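Candlow (film)

Candlow is a drama feature written and directed by Linnea Forsberg and produced by Eltard, with Marit Westerberg in the lead role. It follows a ferry mechanic who returns to the harbor town of Skukeck to clear out her late father's movie theater and ends up running it for one more winter. The film takes its name from the theater, the Candlow, whose auditorium appears in almost every major sequence. It is a small, slow and wonderfully stubborn piece of work, and it has picked up a loyal following.

Plot

Ragna (Westerberg) arrives in Skukeck in November, planning to stay three days. She finds the projection booth full of unlabeled reels and starts running them at night to work out what they are. Townspeople see the light in the booth and begin to turn up. The reels prove to be home movies left behind by former ushers, and the audience slowly recognizes itself at various ages. In the last act Ragna has to choose between a buyer from the city and a boiler that needs replacing. The ending leaves the sale open, although the final shot of the ticket window has been argued over at length.

Visual style

Forsberg planned the film as a run of nearly colorless rooms, each holding one small object in a strong, flat color. A red mitten lies on a radiator, a yellow funnel hangs in the boiler room, and the eye goes straight to them.
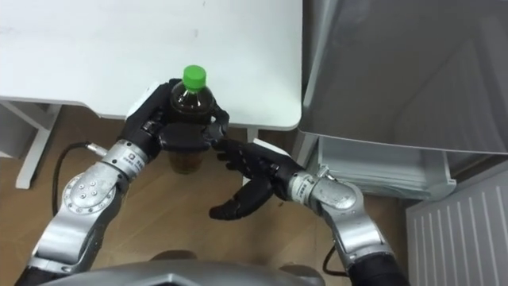
The finished film has 648 shots, a modest number for a feature of its length, and the color scheme holds through every interior. Forsberg calls these touches "buttons," and they move from room to room as the story goes on, so that a viewer who keeps track of them can tell who has been where. The idea is easy to grasp from everyday things: the bright green screw cap on the plastic bottle in the photograph pulls attention at once against the white tabletop, and the brown liquid below it comes second. Candlow works that way for long stretches, often with no dialogue at all. The exteriors drop the rule completely, and the first daylight view of the harbor, crowded with painted hulls, is a real jolt of pleasure.

Production

The interiors were shot in a disused auditorium with 591 seats, most of which had to be taken out, cleaned and bolted back in before filming. Westerberg learned to thread a projector for the part and does all of it on screen herself — there is a lovely unbroken take in which she splices a torn reel while the crowd below starts to stamp its feet. 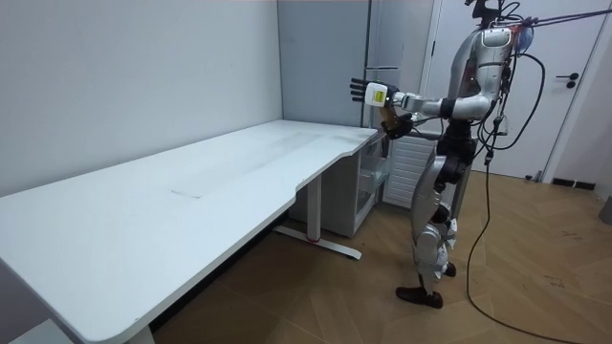
The stamping was recorded separately, on the same floor, and mixed so that it seems to travel up through the booth walls. Editing took five months. An early cut opened with Ragna aboard the ferry, but Forsberg removed the whole passage and began with the theater door instead, keeping only the sound of the engine under the titles.

Music

There is very little score. A single melody for harmonium, first heard when the house lights fail, returns in pieces and is played through once over the closing credits. It is worth staying for.
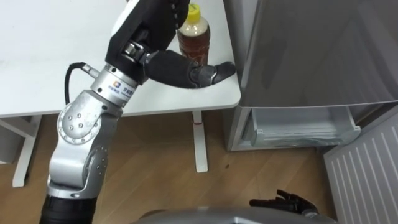 Robot arm with a silver wrist flange and a looped black cable, near a white table.

Release and reception

Candlow was first shown to an invited audience in Skukeck on 8/17/20, followed by a screening in Nagano with a talk by Forsberg. Reviewers singled out Westerberg's performance, especially her comic timing in the boiler scenes, and the patience of the camera work. Some found the middle section repetitive, with too many of the home movies shown in full. Admirers tend to name that same section as their favorite, and it does get richer on a second viewing, once the faces are familiar.

See also

Films set in movie theaters
Linnea Forsberg
Eltard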